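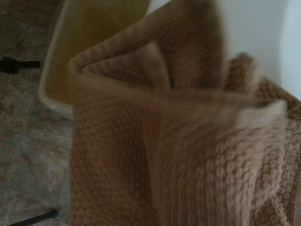

Progress report to the Paserero Fund: towel and cloth handling in small bathrooms, Trarness

Grant line: household textiles, second reporting period

1. Purpose of the work

The Trarness project looks at how towels, face cloths and cleaning cloths are stored, used, rinsed and collected in bathrooms with little floor area. The output is a written handling guide for furnished flats, with a short specification for bins, counters and basin units. The grant covers the fitted test bathroom, the textiles, the laundering and the writing time. It does not cover changes to plumbing in occupied flats, and none have been made.

Work in this period was on two subjects: collection of large terry towels in a floor-standing bin, and the handling of small cloths at the basin.

2. Large towels and the bin

The large towels are tan terry with a looped pile. They were chosen for bulk. A heavy towel folds back on itself when it is lifted from one point, and the folds take up more room at the rim of a bin than the flat size of the towel would suggest. The bin used with them is translucent yellow plastic with a thick, rounded, pale rim.

Findings so far:

Rim shape. A rounded rim lets the pile slide. The thin-edged bin used in the first period caught loops of the pile and left pulled threads along one hem. Thin-edged bins have been removed from the draft specification.

Lift point. Towels picked up by a corner hang long and drag on the floor before they reach the bin. Towels picked up near the middle hang in a shorter, thicker bundle and clear the rim more often, but they then sit high in the bin and the next towel tends to slide off. The guide will give both methods and say where each is suited.

Part-draped towels. A towel left half over the rim was the most common fault recorded in the last period. It is still common. In a small bathroom the hanging part is in the way of feet and of the door. The present wording in the guide ("place the towel in the bin") is not enough, and a clearer instruction is being drafted which names the last edge to be pushed down.

Translucent walls. The level of the contents can be judged through the side without bending over the bin. The material is kept in the specification for this reason. Colour is left open.

The towels are washed after each block of work and weighed when dry. Pile loss has been small and no towel has yet been withdrawn. The limit for withdrawal stays as agreed, at 30 washes.

3. Small cloths and the basin

The second subject is more awkward. Cloths left in a basin sit over the drain or against the bowl wall, and any loose trim spreads out from the main part of the cloth. Knitted cloths behave differently from woven ones: they stretch when lifted, and the part still resting in the basin stays where it is until the slack is used up. Woven cloths come away in one piece more often.

The draft guide had treated all small cloths together. It will now have separate entries for knitted, woven and fringed items.

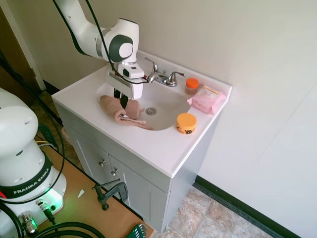 Page last updated: May 2, 2022

4. Basin unit and counter layout

The basin unit is a light grey cabinet with two doors and small round silver knobs, under a glossy white top with an oval basin formed in it. The tap has two lever handles and stands on the back deck. The unit was selected as an ordinary product of the type found in rented flats, and the results should be read with that in mind.

The counter is kept stocked during the work, as a bare counter would give results of little use. Current stock on the right-hand side is a small amber jar with an orange lid, a pink pack of wipes and a round orange-and-yellow container with a yellow lid. The wipes are laid flat. Three points have come out of this arrangement.

Items near the front edge are at risk when a cloth is drawn out of the basin towards the user. The round container was moved back in one block of work and returned to the front in the next for comparison. The comparison is not finished.

Soft packs laid flat stay in place better than those stood on end. They also take up more of the counter, and in a narrow unit this can push other items towards the basin.

Small jars behind or beside the tap are reached less often and are rarely disturbed. They do collect splashes, and the guide will advise wiping under them at the same time as the tap deck.

The unit stands on beige and brown tile with a stone pattern. Lint from the tan towels is hard to see on it. Floor checks by eye were found to be unreliable in the first period, so lint is now collected with a tape strip along the foot of the cabinet and the strip is kept with the record sheet.

5. Records

The record sheet was revised in this period. The earlier version had one line per session and could not show which textile was in use when a fault was noted. The new version has one line per handling, with columns for textile, start position, end position, fault code and remarks. The period target of 2000 lines has been met with the new sheet. Lines entered on the old sheet have been kept but are reported separately, and no attempt will be made to convert them.

Fault codes have been cut to six:

A – textile left part outside the bin
B – textile dropped to the floor
C – textile caught on a fitting
D – counter item moved
E – counter item knocked over
F – textile left in the basin

Codes D and E were a single code before. They were split at the request of the Samuel partners, who manage the flats in which the guide will be tried and who receive complaints about breakages but not about untidy counters.

6. Spending

Spending is within budget on all lines except carriage. The budget assumed that replacement textiles would be bought locally. The knitted cloths were not stocked locally in the quantity needed and were sent by Fedex, with the charge set against the project. The overspend on carriage is covered by an underspend on laundering, and no transfer between main headings is requested.

A second yellow bin has been ordered so that one can be cleaned while the other is in use.

7. Problems and changes to plan

Drying space was the main cause of delay. Terry towels of this weight take longer to line-dry than was planned for, and on several occasions a block had to be put back until the textiles could be weighed. A heated rail has been considered and rejected, as it would take up wall space that the test layout needs.

The humidity log has a gap of 26 hours caused by a flat battery. Towel weights taken within the gap are marked in the records and left out of the averages.

The planned work on bath mats has been moved to the next period. The mats are in store and have not been washed.

8. Work for the next period

Complete the counter comparison with the round container in the back and front positions.

Rewrite the bin instruction and test it with readers who have not seen the earlier wording.

Add the knitted, woven and fringed entries to the guide.

Start the bath mat series, using the same record sheet with one added column for folded size.

Supply the Samuel partners with a trial copy of the guide by October. Layout of the trial copy is plain black text on white, suitable for printing on an office printer and fixing inside a cabinet door.

Copies of the record sheets and the washing log can be supplied to the Fund on request. The tape strips are held at Trarness and can be inspected there.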